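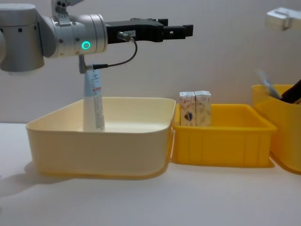
They pay me by the shift at Stisico, so I can take as long as I like with the tube, and I usually do. You hold the arm by the wrist (it goes light in your hands once the light turns green, like a dog letting you lift its paw) and you walk it over to the cream bin and down. Close the fingers. Up, across, open. Then again! My quota is 80 before lunch and I've never once made it, because I keep stopping to do it nicer.

My mother asked what the job was and I said I teach manners. She liked that.

The boxes in the yellow crate are easy. The tube is a pain. Squeeze too hard and it slides out sideways, too soft and you've moved nothing but air, and the arm remembers all of it, my sighing included, I swear. By January I had 1,459 good ones saved under my name.

Then last night they let it run by itself and I stayed to watch, coat on, bag on my shoulder. It went down over the tube, and about an inch short it stopped. Just hung there. Then a tiny wiggle to the left, and down.

The guy from Mandagi frowned at his laptop and said that was noise, they could smooth it out.

I do that wiggle. I do it with my key at the front door, I do it with the spoon over the sugar. My dad did it with everything.

"Leave it in," I said, and I put my bag back down.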